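Play Room Gallery: Board and Blocks
Mollham Family Center, lower level

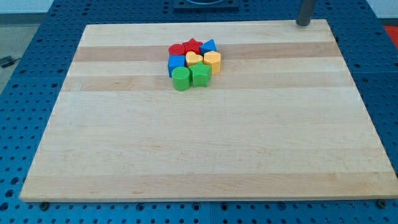
Shape blocks on the light wood board. Cylinders, stars, a cube, a heart, a pentagon and a triangle.

The page covers the shape blocks and the board they are used on, with notes for families who come to the open sessions and for other centers that have written to ask about our setup. Text is by I-hsuan Lam. Tien-fu Chow looks after the woodworking side and checked the part on board care.

The blocks
They are plastic and have a textured surface on the top and sides, which small hands can hold on to. The colors in the photo are red, blue, yellow and green. Color and shape don't match up one to one. There is a red star and a green star, and a red cylinder and a green cylinder, so a child can sort the same group twice and get different piles. Most start with color. The older ones usually move to shape without being asked.

The heart and the pentagon are the ones children ask for by name. The triangle is often called the roof. It goes on top of the cube in nearly every house that gets built.

The board
It is made from glued strips of pale wood, and the strips are not all the same shade. Children use the darker bands as roads, rivers or a starting line. We did not plan it that way, but we now set the blocks out on or near a dark band at the beginning of a session.

The board lies flat on a blue work table with a perforated top. Blocks stand better on the wood than on the table, and the holes collect crumbs. Please use the board.

Care
Tien-fu sands the board by hand every December, first with 80 grit and then with 152 strokes of the fine block, a number he got from his own teacher and will not change. It gets a thin coat of food-safe oil and is left overnight. Between times we wipe it with a damp cloth and dry it right away. Do not leave it standing in water or lean it against the radiator.

The blocks go in warm water with dish soap. Use an old toothbrush on the textured sides. Rinse, then dry on a towel with the flat faces up.

Things to try on the board
Line up everything of one color, then everything of one shape.
Stand the two cylinders apart and bridge them with a ruler.
Trace the star on paper and count the points.
Close your eyes and find the heart by touch.
Build a row, take one block away, and ask which is missing.

Using the room
Open play is in the mornings and ends at noon. Groups are limited to 13 children. Adults stay in the room. Shoes go on the rack by the door, and snacks stay at the Hotedmont end, by the sink.

When you finish, put the blocks back on the board in a group and leave the board on the table. The next family will find them there. If a block has gone home in a pocket, drop it in the return box at the front desk. No need to leave a name.

More galleries
Wu Room: puzzles and large floor mats
Vekska Corner: train track and tunnels
Lower level: coat hooks, sink and reading bench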